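# Open day at the Pladcombe packing house

28 February 2023

I went to the open day of the citrus packing house in Pladcombe together with my colleague Zihan Wei. We run a small shop for fruit and tea, and we wanted to learn how the fruit is kept before it comes to us. The train from Griltia was late, so we missed the coffee, but not the tour.

Our guide was Mrs. Lehtinen, who buys for the house. She took a group of 12 people through the cold rooms first. The house works with 186 growers, and each of them gets a shelf in the sample room, where fruit from every delivery stays for two weeks. I liked this room very much. It smells of peel and cardboard, and on each shelf hangs a card with the name of the orchard and the day of picking.

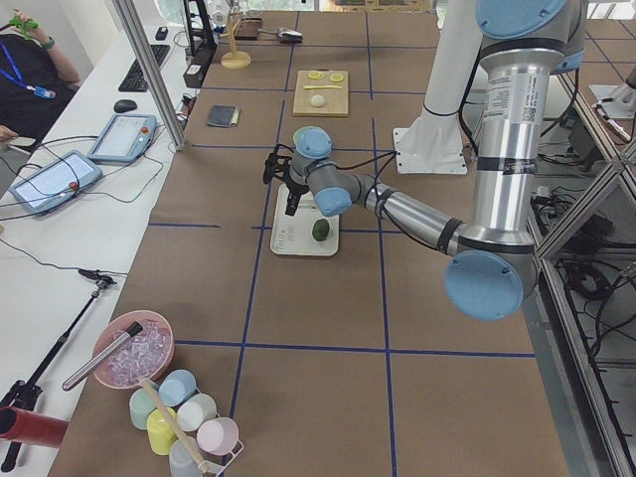

Limes are the most difficult fruit for a shop like ours. Lemons forgive many mistakes, but a lime loses its color and its juice quickly when the air is too dry. Mrs. Lehtinen told us to buy by weight in the hand and not by size. A small oval green one, like the one on the white tray, can be better than a big one if it feels heavy. She keeps limes cool but never in the coldest room — the skin gets brown spots there. Zihan wrote all of this on the back of the train ticket.

After that we saw the washing line and the loading dock. The line was very loud, and I did not understand everything. I asked about small orders, and the answer was friendly but clear: the minimum is 300 kilos. For us this is too much in winter. Maybe we can share an order with the Ikano café next door.

At the end there was marmalade on toast, and one could buy a jar. I bought two. The bitter one is nearly finished already, and the sweet one I will give to my mother.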